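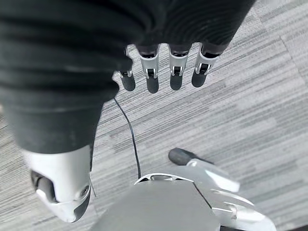
The Level at Prollent

The reservoir above Prollent had been read every morning for 126 years when Gobnait Dunne was sent to close the station. Her instructions ran to two pages. She was to take a final reading from the brass staff, compare it with the pressure sensor in the intake tower, sign the transfer sheet, and bring the books down to the valley office.

She came up on the service road with a level, a tripod, a folding rod and a tin of grease for the padlock. The padlock opened without the grease.

The gauge house was a single room built over the water. A staff was bolted to the upstream wall and passed through a slot in the floor. It was graduated in centimeters, with the meters marked in red. The zero of the staff had been tied by leveling to a bronze bolt in the rock behind the house. The bolt carried the letter K, for Kälin, the engineer who had set it and who had kept the first eleven years of books in his own hand.

She read the staff at 7:40. She read it again at 7:50 and at 8:00, and took the mean. Then she called the valley office for the sensor value.

"Nineteen forty-two," said Hastis, who was on the desk.

"I have nineteen thirty-one."

"Then your staff is off."

"By eleven centimeters?"

"It's an old staff."

It was an old staff, but the bolts that held it were tight and showed no fresh metal. She set up the tripod on the rock and ran levels from the bronze bolt to the top of the staff and back again. The circuit closed within a millimeter. The staff stood where Kälin had put it.

The sensor had been installed eight years earlier by a contractor from Udine. Its datum was given in the commissioning report as 1,114 meters exactly, which she disliked. A surveyed height seldom comes out even. She turned to the appendix for the observations and found a reference to a second appendix, and the second appendix had not been bound in.

She ate her lunch on the step. Wind was coming down the lake from the north and pushing a low chop against the dam. She considered wind setup, and worked it out on the back of the transfer sheet using a fetch of 2,000 meters and a generous wind. It came to less than a centimeter. She crossed it out.

In the afternoon she started on the books. They were kept in a zinc box against mice. Each page held one month, with a column for the level, a column for the weather and a wide one for remarks. Most of the remarks concerned ice. One keeper recorded the deaths of his hens. Another had written "as before" every day for a whole winter.

The last keeper had continued reading the staff after the sensor went in. He had not been asked to. His first entry after the commissioning said: New instrument agrees. For five years he wrote down both values, and the two columns never differed by more than a centimeter. Then they began to separate. The difference was two centimeters by the next spring and four by the autumn after it. In the remarks column he had written: Reported. A month later he wrote it again. It appeared nine times in all, and after that came the entry for his retirement, which gave the level, the weather and the word "fair."

So the even figure was sound, or had been. She sat for a while with the book open on her knees. Then she called the valley office.

"The sensor is drifting," she said. "Upward, and faster than it was."

"Can you put a correction on the sheet?"

"I can give you today's. It won't be right next month."

"The gates run off that number, Gobnait."

"Yes."

She heard him moving papers. He asked whether the station could stay open until someone had been up to the tower, and she said that it would need a reader. He asked how long a reading took. She told him ten minutes, or twenty if it was done properly, plus the road.

"I'll have to ask," Hastis said.

"Ask, then. I'll be here in the morning."

She had brought a sleeping bag in the truck for another job. There was a stove in the gauge house, and enough split wood behind it for roughly a week. Before the light went she wiped the staff down with a rag as far as she could reach through the slot, and wrote up the day in the next free line of the last book, below the retirement.

8 Aug 2024. Staff 19.31, mean of three. Sensor 19.42. Levels run from K, closed 1 mm. Wind north, moderate.

In the remarks column she wrote: Reported. She blotted it, put the book back in the zinc box, and set her alarm for seven.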